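Gripper slips off hard drive caddy – student project
Roya Bahrami
Our club is teaching an arm to take the drive out of an old Dell tower. It has to squeeze both blue clips and pull. In 27 tries it managed 8. Should I change the fingers or the approach?

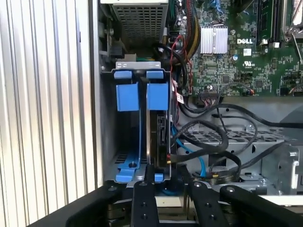
Fingers below the blue carrier, case open

Bahman Moradi
Approach first. You want to come in level with the clips, and the leads need tying back. Then try rubber pads on the fingertips.

Parvaneh Kiani
Ours did this too. Slow it down.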